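A few posts on the simulated kitchen set everyone at Skutness keeps telling me will fix our data problem. I've been in it for 17 days. I'm not sold yet.

1/ The pitch: stop paying people to steer a real arm around a real kitchen, render one and steer that. Cheaper, sure. Cheaper examples of what, though?

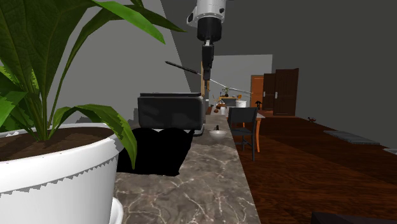 Arm over the counter, potted plant in the way as usual.

2/ Look at how blocky the leaf edges are. Thịnh Doãn says the policy won't care. Maybe. I'd like to see that tested before we build a whole training set on it.

3/ We threw out 29 demos this week. Most were me being clumsy with the controller. The other 7 had a label that didn't match the object, and I only caught those by watching them all the way through. 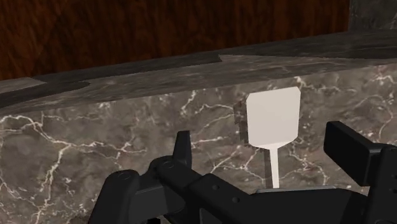
Gripper view: white spatula, marble behind it.

4/ A view like this makes the job look easy. Pale tool, darker stone, decent light. I've never cooked in a kitchen that helpful. Give me a greasy spatula in a drawer with 4 others just like it and then we'll talk about success rates.

5/ Châu Nghiêm's answer is to shuffle the textures and lights. Fine, but a shuffled clean kitchen is still a clean kitchen.

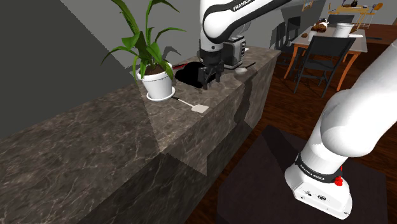
6/ What I do like: I can reset in a second and nobody has to mop. I'll give it that much.

7/ Next batch is due in May. I've asked for half of it to be recorded on the real arm, same tasks, same instructions, so we can compare the two. No reply so far — I'll post the numbers if I ever get them.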